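JIRNTON HOUSE SHARED KITCHEN
Minutes of the residents' meeting, 27/05/2018

Present: Parveen Sandhu (chair), Iqra Sethi, Mohsin Satti, Mehwish Bangash, Yvonne Oakley (minutes)
Apologies: Gundham, upstairs, who sent a note about bagels

1. Minutes of the April meeting
Approved after the word "screaming" was changed to "discussing." Mohsin asked that his objection to the change be recorded. It is recorded.

2. The small round table
Parveen reported that the table is now in use with its new cloth. Iqra chose blue and white gingham from the two on offer, the other being a brown that Mehwish said reminded her of the dentist. The cloth is longer than the table needs. Mohsin proposed hemming it and was asked whether he can sew. He cannot. Left as is.

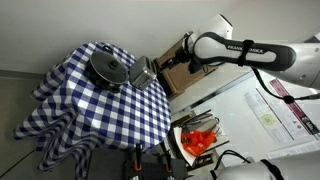

Round table with pot and toaster, lid on.

Mehwish asked whether the pot and the toaster need to live on the table full time. Parveen said they do until the shelf question is settled (see item 5 of the April minutes, and item 5 of the minutes before that). Agreed that crumbs are to be shaken off the cloth outdoors, and that the back step does not count as outdoors if someone is sitting on it.

3. The pot
The black pot is for everyone. Iqra has asked twice that it be put back with its lid, and asked a third time for the minutes. Mohsin said a pot with no lid on it is simply a pot that is airing. There was a long exchange on airing – the secretary stopped writing for part of it.

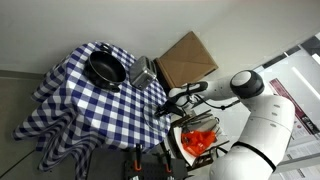 The pot without its lid, toaster alongside.

Agreed: lid on when the pot is clean and put away, lid off when it is in use. Metal spoons are not to be used in it. Mohsin abstained.

4. The toaster
Two slots, five residents and a Gundham. Parveen read out the note, which asks for a second toaster wide enough for bagels and offers no money toward it. Mehwish had looked at a four-slot Hauser and thought it would take up most of the table. Proposal not carried. Mornings will go on as before, first come, first toasted, with a limit of two rounds per person when others are waiting.

Iqra will wipe down the outside this month and Mohsin next month. Mohsin asked whether wiping includes the crumbs inside. It does. 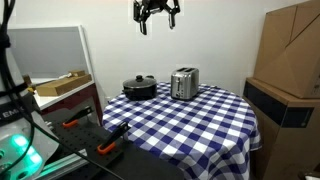

5. The cardboard box and the shelf
Mehwish would like the cardboard box gone. Parveen is keeping it in case something has to be returned to Jomlow. Asked what, she said she would know when it happened. The box stays until the next meeting, when it will be flattened unless spoken for.

The shelf was deferred.

6. Any other business
Mohsin brought up bagels again. Ruled out of order.

Meeting closed after tea. Next date to be agreed by note on the fridge.

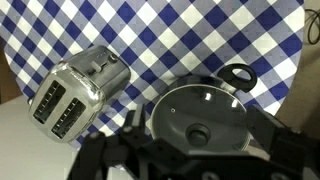 Yvonne Oakley

Addition to item 4, at Iqra's request: the toaster is to be unplugged before anyone wipes it. I had left this out because I thought it went without saying, and Iqra would like it said. Corrections to me before the next meeting, please, in writing and one per person.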